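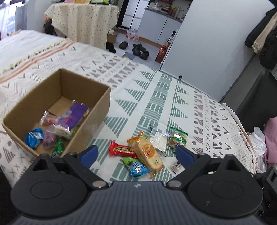

Snack Swap Open Day at the Gruleck Hall, Brondwood
August 22, 2023

I'd been meaning to go to the Brondwood snack swap for ages, and this year I finally made it! The idea is simple. You bring a cardboard box, you fill it from the long tables downstairs, and then you go up to one of the rooms, tip the lot out and sort it into what you'll keep and what you'll trade. Entry was 2 dollars, and that got me a paper map, a pen and a very strong cup of tea.

The hall used to be a guesthouse, and the upstairs rooms still have the feel of one, so the sorting gets done on the beds. I loved this. It feels like being ten years old again and emptying your pockets after a party. There are 60 tables downstairs and I didn't get to half of them. I started at the back with Tiêu, a stall that deals in small wrapped treats, mostly single portions, and I could have stayed there until closing. Then I went on to Plaster (odd name for a cookie stall, good cookies), where I was handed so many bits to try that I skipped lunch.

What I liked most was the wrappers. I can't read Chinese, so I was choosing by color and by what I could see through the plastic. A long bready thing with orange ends and a round orange label? Yes please. Something in blue and lime green that shone like a fishing lure? Also yes. Clear packets are a great help when you can't read the front - you can at least tell a cookie from a cake, most of the time.

Upstairs the mood is slower. People wander between rooms with their boxes and ask what you're giving up. The usual trade is one for one, whatever the size, and that makes for some funny bargaining. A big purple packet counts the same as a tiny candy, so the big ones tend to stay in the box until somebody makes a really tempting offer. 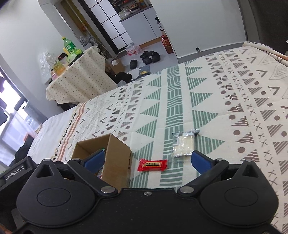

The little red ones with the gold lettering on a black panel were my weak spot. I kept putting mine out for trade and then taking it back again. Pale, creamy-looking things in clear packets seem to be where the real bargains are, by the way. They look plain next to all that foil and people pass them over, so if you like a mild, milky sort of snack you'll do very well.

A few things I'd do differently. I'd bring a deeper box, with the flaps still on, for the trip home on the bus. I'd go upstairs earlier too, while there is still a free bed near a window. And I'd write down which stall each thing came from, as I now have a kitchen drawer of treats and very little idea where to find more of them.

The sign at the door said 3000 visitors over the whole run, and the number on my ticket was 2544, so it's a busy event, but it never felt like a crush. The stairs are narrow and there's no elevator, worth knowing if you have a stroller. There's a smaller swap in April, sweets only, in the same building. I've already put it on the calendar and started saving boxes.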